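Safety and Fault Analyst, Household Robotics (full time)
Requena Robotics, Tavance site
Posted 2nd December

We are looking for a patient, curious person to join our small test group and help us understand why our kitchen robot sometimes does the wrong thing, and in particular why it did the wrong thing in November.

Let us tell you about that first, since it will be most of your first few months and we would hate for anyone to take the job without knowing. Our arm, which everyone here calls Hoson after the software that runs it, is learning to do breakfast chores on a tabletop: picking up toast, putting it in a rack, moving fruit to a plate, that kind of thing. It had been doing very nicely. Then one afternoon, partway through a long run of toast trials, the gripper closed harder than it had been told to, the arm kept traveling down after it should have stopped, and the soft stop (the one in the software, which is supposed to catch exactly this) did not catch it. Obed Wumbei was at the desk and hit the red button. The rack was crushed, the wrist took a knock, and the only injury was to a slice of bread. We were lucky, and we know it. Obed had been about to reach in and straighten the rack by hand, and he has told the story at every safety talk since, which is very good of him.

We went back through the logs that week and found 9 earlier trials, out of 712, in which the grip force had crept over its limit for a moment and then settled down again. None of them had set off an alarm, and none of them had been written up by the person running the session, for the simple reason that they looked fine. The toast went in the rack. That bothers us more than the big failure does, and it is why we decided to hire for this as a job of its own and stop squeezing it into Friday afternoons. 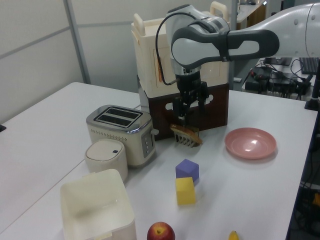
We have started running again at reduced speed, with a new rule that hands stay off the table whenever the arm has power, and we have a list of suspects that we argue over most lunchtimes. It could be the force reading drifting as the wrist warms up. It could be a cable that gets tugged when the elbow bends a certain way. It could be a timing problem between the gripper and the arm, where one of them thinks the other has already let go. Salamatu Mensah, who leads the test group and would be your manager, leans toward timing. Obed is a cable man. You are warmly invited to prove them both wrong.

What you would be doing

Most days you would spend the morning at the table and the afternoon with the logs. At the table, you would set up trials, change one thing at a time (speed, load, the shape or stiffness of the object being picked up), and write down what you saw in plain words, including the dull parts. In the afternoon you would line up your notes with the force and position data and look for places where the two disagree.

You would own our fault log. At the moment it is a shared spreadsheet with a lot of entries that say things like "gripper odd again," and we would love for somebody to turn it into something a newcomer could read and trust.

You would also look after the stop tests. Each morning before the first run, somebody presses the emergency stop, checks that the arm holds, and signs the sheet. Twice in the past the sheet was signed from memory, and we are not proud of that. You would have full authority to cancel a session if the test has not been done, and Salamatu will back you up, even with visitors standing in the doorway and the coffee going cold.

Later on, once we understand the November fault, you would help write the report for our partners at Prakora, who build the grippers and have been very decent about the whole thing. They would like to know what happened as much as we would.

Who we think would enjoy it

You have worked with machines that can hurt people, and you treat them that way. That might have been in a robotics lab, but it could just as well have been on a packaging line, in an elevator repair shop, or around farm equipment. We had a wonderful colleague for years who came to us from servicing commercial ovens!

You should be comfortable reading a simple plot and writing a little Python, or willing to learn quickly with one of us sitting next to you. You should be able to write a clear page of English. You do not need a degree for this position. If you have one, please tell us about it, but we will be more interested in a fault you once chased down, how long it took, and what you got wrong along the way.

You do need to be someone who will speak up. Several of us had a funny feeling about the gripper before November and said nothing because the numbers were good and we had a demonstration coming. We want the next person with a funny feeling to walk over and say so, and we promise to be nice about it when it is nothing.

The practical side

The job is full time, 8 to 4:30 with an unpaid half hour for lunch, on site in Tavance. The work is at the table, so we can't offer it remotely, although one afternoon a week of log reading from home is fine once you are settled. You will get two weeks of paid safety training before you run a session on your own. The lab is on the ground floor with step-free access, and the benches can be raised or lowered. Pay depends on experience, and we will tell you the range in our first phone call, before you have spent any time preparing.

How to apply

Send us a resume and a letter of a page or so to the hiring desk at Requena Robotics, marked "Fault Analyst, ref. 69." In the letter, please describe one thing that broke and how you found out why. It does not have to be a robot. A washing machine is fine.

Salamatu reads every application herself and will write back to everyone. If we invite you in, you will meet the whole test group, watch a slow run from behind the line, and spend an hour with Obed going through the logs from the November trial. You can ask him anything you like about it. Please wear closed shoes, and let us know ahead of time about anything that would make the visit easier for you.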